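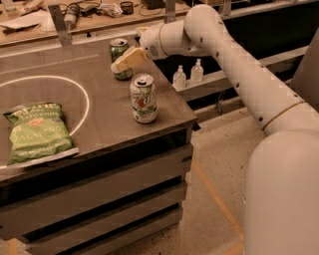
Home Guides Arms Grippers Safety Downloads Contact

Clearing and fixing fault 645 on a tabletop grasp

2020-12-23

Fault 645 stops the arm when the gripper closes and the fingers don't reach the width the program expects. On our Takberg arm with the Belis gripper it came up over and over during a soda can pick, always on the can at the back of the table. The front can never caused it. This guide covers how to get the arm clear safely, how to find out which of the usual causes you have, and how to change the program so it stays fixed.

You need the teach pendant, the Zomuvport software on a laptop, a steel rule, and a second person to stand at the stop button while you work near the arm.

Before you touch anything

When 645 comes up, the arm holds its position with the motors powered. The gripper also keeps the last force it was given. A soda can will take some squeezing, but a full one can split along the side if it sits under load for a while, and then you have liquid running toward the back of the table and whatever wiring is behind it. Don't leave the arm standing in this state while you go read the manual.

Stay outside the floor line. Press the stop button first, even though the arm has already halted by itself. The fault can be cleared from the laptop, and we had one case where somebody cleared it from across the room while another person was reaching for the can. The program picked up at the next line and the arm lifted. No one was hurt, but the wrist passed close to an arm. Since then the rule at Nyanda is that the button goes in before a hand goes over the table.

If you use a laptop and a pendant together, set Zomuvport to local control only. The setting is under Access, and it has to be set again after every restart.

Getting the arm clear

1. With the stop button in, look at the gripper from the side. Find out if the fingers are on the can, on the rim, or touching nothing.

2. Release the stop button and switch to manual mode at the lowest speed. Keep the program stopped.

3. Open the gripper from the pendant. If it doesn't open, don't pull the fingers apart by hand. Press stop again and use the release screw.

4. Move straight up in tool coordinates until the fingers are well above the rim. Don't use joint moves for this. A small turn at the elbow swings the wrist a long way, and a swing toward the back will go into the shelf.

5. Move to the side, then home.

6. Press stop, then take the can out and look at it. Throw it away if it has a dent. A dented can has a different width where the fingers land, and it will give you the same fault again for a different reason.

Finding the cause

Read the log before you change any setting. In Zomuvport open Log, then Motion, and find the last line before the fault. There are three values to write down: expected width, actual width, and finger force at the stop.

If the actual width is larger than expected and the force is high, the fingers met something early. Usually they have come down on the rim or shoulder of the can, or one finger is touching a neighboring object.

If the actual width is smaller than expected and the force is low, the gripper closed on air or closed above the can. Check the height and check that the can is where the program thinks it is.

If the width is right and the fault came up anyway, the tolerance is too tight or the finger pads are worn.

Ours was the first kind. The force at the stop read 69 percent of the limit, and the fingers were stopped on the shoulder of the can. The gripper was arriving too far back and a little high.
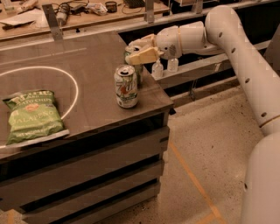

The reason took longer to find. We had set up the pick in June with one can on the table, and taught the position with the arm coming in from above. Later a second can was added in front, and someone put a waypoint in the path to keep the fingers away from it. The waypoint was saved in the base frame. The pick itself was saved in the table frame. When the table frame was taught again, the pick moved with it and the waypoint stayed where it was. The last part of the approach was then a slant where it should have been a straight drop.

You can check for the same mistake in a few minutes. Open the program, turn on the Frame column, and read down the list. Every point from the first approach to the lift should be in the same frame. If one is different, change it by teaching the point again. Don't just pick another frame from the menu, as that keeps the numbers and moves the point somewhere you haven't checked.

Fixing the approach

Place both cans in their working positions, and put everything else where it is during a real run. For us that means the chip bag too. It lies flat and isn't in the path of this pick, but the camera sees it, and we wanted the same view for testing.

Teach the approach point directly over the rear can, in the table frame. Then teach the grasp point straight below it. Use the steel rule to check the gap between the open fingers and the front can. We keep at least 5 mm. If you can't get that, turn the wrist so the fingers close from another side, or move the cans apart.

Set the last move to linear and lower its speed. Then turn on contact stop for that move only. With contact stop on, the arm halts when it touches something on the way down, and the gripper never gets the command to close. You will see a different fault, and it is a much easier one to recover from.

Leave the width tolerance alone until the path is right. Opening up the tolerance makes 645 go away, and the arm will then try to lift a can it is holding by the shoulder. We tried that for an afternoon and dropped several.

Stopping the restart problem

The bad grasp was a nuisance. The automatic restart was the safety matter, and it deserves its own change. In Zomuvport, go to Faults, choose 645, and set After Clear to Hold. The default on our version was Continue. With Hold, clearing the fault does nothing until someone presses start on the pendant.

Test it. Run the pick with the rear can removed so that the gripper closes on nothing and the fault comes up. Clear it from the laptop with everyone outside the line, and confirm that the arm stays still.

Checking the result

Run the program at reduced speed and watch the fingers from the side. When it looks right, run it at working speed. We did 100 picks, setting the can back after each one with the arm stopped, and had no 645. Check the cans for marks as you go.

Write the new points and the date in the cell log, and save a copy of the old program under another name. If the table is bumped or the frame is taught again, repeat the frame check before the next run.

Shares 69
Comments 5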